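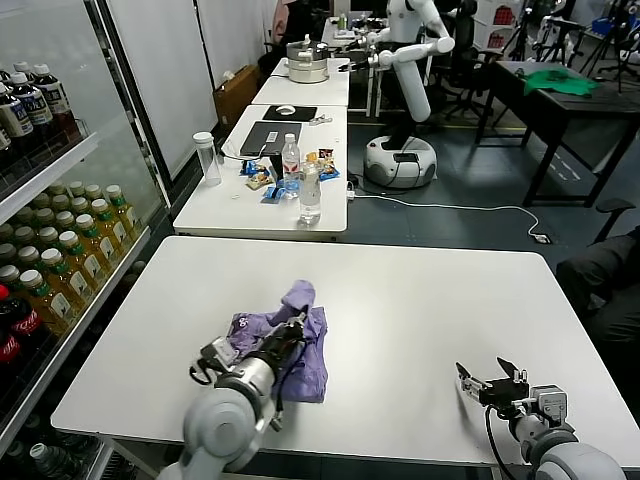 D. Seo

Progress report to the Trakosus Fund
Jallenley Creek planting, second stage
Jul 2, 2023

This report covers the work from March until the end of last month. The first stage was described in our earlier report and I will not repeat it, except where the numbers have changed.

Planting

We have now put 3,645 tubestock in the ground on both banks, between the footbridge and the old stock crossing. Most of it is river she-oak, lomandra and bottlebrush. The tea-tree came late from the nursery at Dovari and the plants were smaller than we ordered, so we kept them in the shade house for some weeks before planting. They are still smaller than the others, but the root growth was good when we took them from the tubes.

On the upper bank 1,422 plants have guards. We had planned to guard everything, but the price of the corflute guards went up after our application, and on the lower bank the floods would take them anyway. I ask the Fund to accept this change. The money saved is small and I propose to spend it on replacement plants in spring.

Losses

At the last check we recorded 142 dead or missing plants. The largest part is at the bend below the pump shed, where wallabies come down in the evening and where the soil is very thin over the rock. It was perhaps a mistake to plant there so early. Lomandra has survived almost everywhere, also in places where we did not water it at all.

Weeds

Weed control is the part of the work which is behind schedule. The privet on the north side has been cut and painted up to the second fence, but behind this fence it is thick and we could enter only from the water side. The neighbouring owner has now agreed to access through his paddock as long as the gate is kept closed and we stay out in wet weather. In our first budget I had allowed four days for this section. I think nine is more realistic.

Madeira vine was found in March near the crossing. It was not in the original survey. We have collected the tubers by hand and they go to the tip in sealed bags, not to the green waste. This place must be visited again every few weeks for a long time.

Fencing and water

The new fence is finished, with 40 metres more than in the contract - the old corner post was rotten and the line had to move to firmer ground. The contractor did not charge for the extra posts, only for wire. The trough on the top paddock is connected and cattle do not need to come to the creek any more. One float valve leaks and will be changed.

Budget

Plants and fencing are within the approved amounts. Weed control will be over its line by the end of the year, and guards will be under. The full table is sent separately, with the invoices from Dovari.

Next period

We will finish the privet behind the second fence first, then replace the losses when the frosts are over. I would also like to move the photo point at the footbridge, as the she-oaks will soon hide the bank from there. Please tell me if the Fund needs the old position to be kept until the final report.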